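Town budget lists 1,000 per household for "service improvements" – where does that come from?

Posted 6/30/24 in Local Government & Taxes

Our town council put its draft budget online last week and I have read it twice. There is a line that says the average household "receives $1,000 in service improvements" next year. No table behind it, no footnote. The summary was written by an outside firm called Bestent, and the only backup is a one-page flyer with a pie chart.

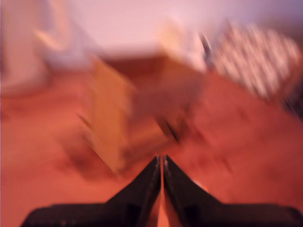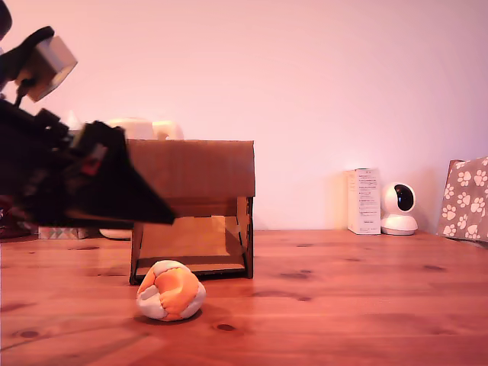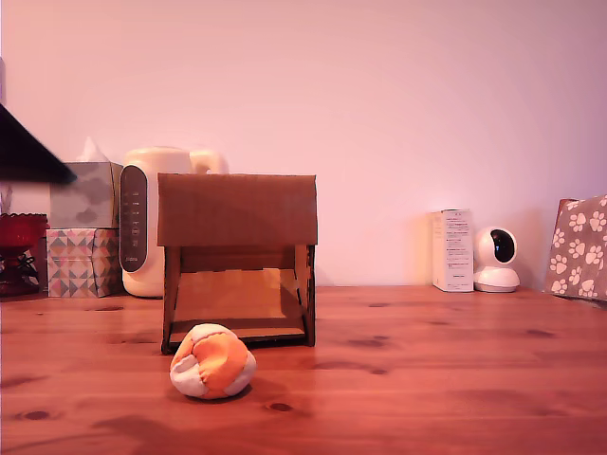

Cardboard build on the table, second and third photos.

My own property tax bill goes up $187. The flyer doesn't mention that at all. When I called the clerk's office I was told the improvements figure "reflects total value," and when I asked value of what, I was told to come to the hearing in July. Each speaker gets two minutes.

So my questions are: can a town print a number like that without showing how it got there, and is there any way to see the working papers before the hearing? I'm not against the budget as such. The road money looks overdue. I just don't trust a round number with nothing under it.

Polishchuk

Yes, they can print it. A budget summary is mostly a sales document and in most states the law only covers the budget itself, meaning the actual revenue and spending lines. The summary can say nearly anything as long as it doesn't change those lines.

What you want is a public records request. Don't ask for "information about the $1,000 figure," they will send you the flyer again. Ask for:

the contract with Bestent and its scope of work
any spreadsheet the firm gave the town
emails between the finance office and the firm that mention the household figure

Put a date range on it. Ask for the files in their original format, or you'll get a scan of a printout with the formulas gone. Our town quoted me 45 dollars for copying and dropped it when I said electronic files were fine. Response times depend on your state, so send it now and not the week before the hearing.

My guess, having seen a few of these – somebody took all capital spending, including state grant money that was coming anyway, and divided by the number of households. That would give you a nice big figure. It isn't money you receive in any normal sense. Check whether the grants show up under revenue in the full budget, usually a back section labeled intergovernmental or something close to it.

Also, your $187 may not all be the town. Look at the bill and separate out school and county before you stand up and say it, or they will use your two minutes to correct you.

Trasance

They all do this. Ours claimed 200 dollars back per family one year and I never saw a dime of it. Go to the hearing and make noise.

Rustetero

Agree with most of the first reply but I'd be careful with the guess about grants. It could just as easily be a multi-year total squeezed into one year. We had a sewer bond presented like that, the whole project counted as a benefit in year one and the payments spread over the rest. You can't tell which until you have the spreadsheet.

One more thing to try. Written comments usually have no two-minute limit and go into the record. Send yours in ahead of time with the question in the first sentence, then at the hearing ask whether the council has read it and what the answer is. They may still dodge, but the minutes will show that you asked.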